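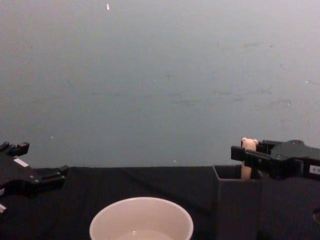 Calloway Robotics Club / Manipulation Team / Help Board

Home Boards Build Logs Parts Sign in

Reading time: 4 min

Figure jams on the container rim during two-arm task

fulonach_bench

Our student project is a two-arm sorting task for the end-of-year demo. The right arm picks up a small bear figure and places it in a tall square container. The left arm will later hold the container steady, but for now it stays parked, open, on its own side. A round white bowl stands in front for the second half of the task.

The problem is the insertion. With the figure gripped around its upper part, the lower half goes into the container cleanly on most attempts. On the rest, the base catches the rim and the container either tips or slides along the cloth. We ran 30 attempts with the same start pose and logged 7 jams. All 7 were on the side of the rim nearest the right arm.

Setup:

- Arms driven from the Fulonach controller, position mode only
- No force sensing at the wrist
- Container position taught by hand at the start of each session
- Black cloth over the tabletop, not fastened
- Descent speed constant from approach height to release

We have already lowered the descent speed by half. The jam count did not change. Reteaching the approach point moved the jams to a different edge for one session and then they came back. Is this a calibration problem or a grip problem, and is it worth adding force sensing before the demo?

Marin Vukadinović

Probably both, but measure the grip first. Holding the figure by its upper part leaves the body hanging below the fingers. A rounded object between two flat parallel fingers can rotate about the line through the contact points, and a tilt of 5 degrees at the fingers becomes a visible offset at the base. Slowing the descent does nothing for this. The tilt is already there when the descent begins.

Test it without the container. Pick up the figure, move to the approach pose, and stop. Measure the position of the base relative to the finger centerline with a ruler or calipers. Repeat for the same number of attempts and write down the sign of the offset as well as the size. If the offsets lean toward the right arm, you have your answer, and you can correct it with a fixed shift in the approach point until you fix the pick.

To fix the pick:

1. Lower the grasp height so the fingers close nearer the middle of the body. You lose some insertion depth. Check that the fingers still clear the rim at release.
2. Close in two stages. Make light contact, pause, then go to full closure. The figure has time to settle upright on the table before it is clamped.
3. Add a thin compliant pad to each finger. We cut ours from 2 mm silicone sheet. Recheck your closed position afterward, as the added thickness changes it.

I would leave force sensing out for this demo. Without a search routine behind it, all the sensor gives you is a clean stop when the base hits the rim. It won't find the opening.

The sessions where the jams changed edge are a separate matter. Hand teaching on a loose cloth is not repeatable. Put locating marks under the container or screw down a corner stop.

dellham_b

tape the cloth. we had the same thing in April and it was the cloth the whole time

Famon_drivetrain

Check backlash in the wrist joint too. Hold the arm at the approach pose with motors on and push the gripper sideways with one finger. If it moves and doesn't return to the same place, no amount of teaching will hold. On our arm the coupling screws had backed out. Threadlocker fixed it.

Also consider approaching with a deliberate offset: bring the base down just inside the far wall of the container, then move back toward center once it is below the rim. That gives you a larger margin on the side where you are jamming. It needs one additional waypoint and no new hardware. Keep the lateral move slow, or the container will follow the figure.

fulonach_bench

Ran the no-container test. The base leans toward the right arm on nearly every pick. Trying the two-stage close and a corner stop next, cloth is taped. Wrist has no play that I can feel.

Last updated: Jun 14, 2024

Previous thread Next thread Back to Manipulation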